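Foire aux questions : l'arrêt des essais « salle de bains » du Cirkasel

Mise à jour du 27 novembre 2024, par Ebere Garba

Depuis l'incident du lavabo, les mêmes questions reviennent dans la messagerie de l'équipe, parfois posées par les mêmes personnes. Les réponses sont regroupées ici. Elles valent pour le site de Cedton uniquement.

Que s'est-il passé, au juste ?

Pendant un cycle d'essuyage, le bras droit du Cirkasel a continué d'appuyer sur le plan du lavabo alors que la consigne d'effort était atteinte depuis longtemps. Le capteur du poignet annonçait 8 newtons. La céramique, si on lui avait demandé son avis, aurait donné un autre chiffre. Le banc de mesure, consulté le lendemain, a lu 90.

Le lavabo est-il cassé ?

Le premier, oui : fendu de la bonde jusqu'au bord. Il a été remplacé. Merci de ne plus nous envoyer de liens vers des modèles en inox.

Quelqu'un a-t-il été blessé ?

Non. Nnamdi Edet se tenait hors de la zone de travail et a déclenché l'arrêt d'urgence. Il tient à ce qu'on précise qu'il n'a pas crié. Les avis divergent.

D'où venait la panne ?

D'un câble. Nous avions soupçonné tour à tour le logiciel, l'étalonnage et le chiffon. Le faisceau du capteur, trop tendu quand le coude se replie, perdait le contact par intermittence, et le contrôleur gardait alors la dernière valeur reçue sans lever d'alarme. Une valeur figée à 8 newtons est une très belle valeur : stable, rassurante et fausse.

Pourquoi les contrôles n'ont-ils rien vu ?

Le contrôle de démarrage se faisait bras tendu, position dans laquelle le câble se porte à merveille. Kelechi Aliyu l'avait signalé en février, dans le ticket 3412, classé « confort ». Le ticket a depuis changé de catégorie.
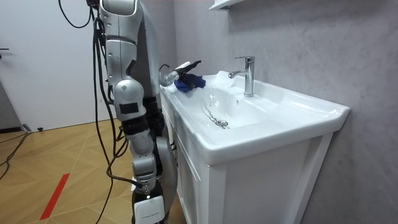
Qu'est-ce qui a changé depuis ?

Le contrôleur coupe désormais l'effort si la mesure du poignet reste rigoureusement identique pendant 13 cycles de lecture. Un vrai capteur tremble toujours un peu, un capteur mort jamais. Le faisceau a été rallongé et le contrôle de démarrage passe par la position coude replié. Il dure plus longtemps, nous avons reçu les plaintes.

Peut-on s'approcher du robot pendant un essai ?

Non, même pour récupérer un tournevis. L'accès se fait robot à l'arrêt, avec l'accord de l'opérateur. Tanko Adeyemi tient le registre et ne se laisse pas attendrir.

Que faire si le bras appuie trop fort ?

Arrêt d'urgence d'abord, réflexion ensuite. N'essayez ni de retirer le chiffon ni de repousser le bras à la main. Notez l'heure et laissez le robot dans sa position : la moitié de notre enquête a consisté à reconstituer un coude que quelqu'un avait obligeamment remis droit.

Les autres robots sont-ils concernés ?

Les unités livrées à Skernero ont le même faisceau et doivent être modifiées avant toute tâche avec contact. Les Bonsu, câblés autrement, ne sont pas touchés par ce défaut. Ils ont les leurs, traités sur une autre page.

Quand reprendra l'essuyage en autonomie ?

Quand Hok-lam Choi aura signé la fiche de validation. Jusque-là, les essais se font à vitesse réduite, avec un opérateur à portée du bouton rouge. Demander la date à Hok-lam dans le couloir ne l'avance pas.

Ma question ne figure pas ici.

Répondez dans le fil du ticket, en indiquant le numéro de l'unité et la version du contrôleur. Les messages intitulés « petite question » sont lus en dernier.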